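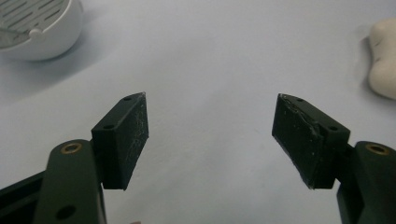
How a Dog Finds Out What Your Shoe Has Been Doing

If you have a dog, you have probably been sniffed at the front door. You may have thought this was love. Some of it was. The rest was the dog reading your shoes, the way a grown-up reads the mail, to find out where you went and whether there was cheese.

Dogs can see, of course, and they hear very well, especially the sound of a lunchbox being opened two rooms away. But a dog's main way of knowing things is its nose, and that nose is much better than yours. Sorry.

What is going on in there?

A smell is made of tiny bits of stuff, far too small to see, that drift off of things and float in the air. Toast gives off bits of toast. Socks give off bits we won't discuss. When those bits land inside a nose, special cells catch them and send a message to the brain, and the brain says "toast" or "oh no."

You have these cells, too. A dog has many, many more of them, and the part of its brain that sorts out smells is very big compared with the rest of its brain. If your nose is a corner store, a dog's nose is the whole mall, with parking.

The shape helps as well. When you breathe in, the air for breathing and the air for smelling travel along together. Inside a dog's nose, some of the air gets sent off to a separate smelling area at the back, where it can be studied in peace. And look at the slits on the sides of a dog's nostrils. Old air goes out through those when the dog breathes out, which helps bring new smells in toward the front. A dog on a good trail can take several sniffs in one second. Try it and you will mostly get dizzy.

Why is it wet?

A wet nose is a sticky nose, and smell bits stick to it. The dog licks its nose to help with this. It then presses the nose against the back of your knee, for reasons of its own.

A dry nose doesn't have to mean a dog is sick. Plenty of dogs wake up from a nap with a dry one. If your dog also seems tired or won't eat, tell a grown-up, who can call the vet.

The mail on the lamppost

Say a small brown terrier lives in the town of Perumstead, and every morning at 8 she is taken down Mitmont Street. It is 130 steps from her gate to the corner. A person can do that in a couple of minutes. The terrier needs around 40, if she is allowed, because of the lamppost.

To you it's a lamppost. To her it is the news. Other dogs have peed on it, and dog pee carries a lot of information: whether the visitor was a boy or a girl, whether she knows them, and how long ago they came by. An old smell is weaker than a fresh one, so she can tell the difference between this morning's news and last night's. When she has read it all, she adds a comment.

So when a dog stops on a walk, try counting to 40 before you tug. Being dragged away from a good smell must be like having someone shut your book while you are still on the page.

Dogs with jobs

Some dogs get paid for sniffing, usually in tennis balls. There are dogs that look for people lost in the woods, and dogs that check suitcases at airports for fruit that isn't allowed in. A beagle, who would do that for free, gets a little vest as well.

Training starts as a game. The dog learns that one special smell means a toy or a treat, and then the smell is hidden in harder and harder places. The dog thinks it is playing. Please don't tell it about work.

A game to play at home

Ask a grown-up first, and use treats your dog is allowed to have — never chocolate, grapes or raisins, which can make dogs very ill.

Get 2 plastic cups. Let your dog watch you put a treat under one of them, then let it find the treat. Cheer a lot. After a few turns, hide the treat while the dog is out of the room and let it work out which cup is the right one.

If it picks wrong, let it try again. If it picks up the cup and leaves, that's the end of the game.

When the cups get too easy, hide treats around the room, behind a chair leg or under the edge of a blanket. Older dogs like this game, too, and so do dogs stuck inside on a rainy day. Remember where you put everything. Your own nose will be no help at all.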